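Keeping storage bins from smelling - quick notes

Plastic bins hold on to smells, esp. if you shut the lid on stuff that isn't bone dry. Wash with dish soap and warm water, rinse, leave upside down overnight. Lid off.

Still musty? 2 tablespoons baking soda in enough water to make a paste. Smear on, wait 30 minutes, wipe out. Don't use anything scratchy, the smell gets in teh scratches.
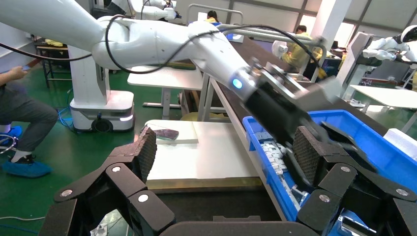
Zinhle Zwane wrote in that newspaper works better than baking soda for her winter blankets - crumple 4 sheets, close the lid, leave it a week, toss. Worked on an onion smell too, she says.

Might try that. Old paper only, fresh ink rubs off on light fabric.

Labels - masking tape on the short side, never the lid. Lids get swapped. Sticky gunk from old labels comes off with cooking oil, then soap.

Garage bins: up off the floor, couple of scrap boards underneath is plenty. Check them in December before it gets realy damp.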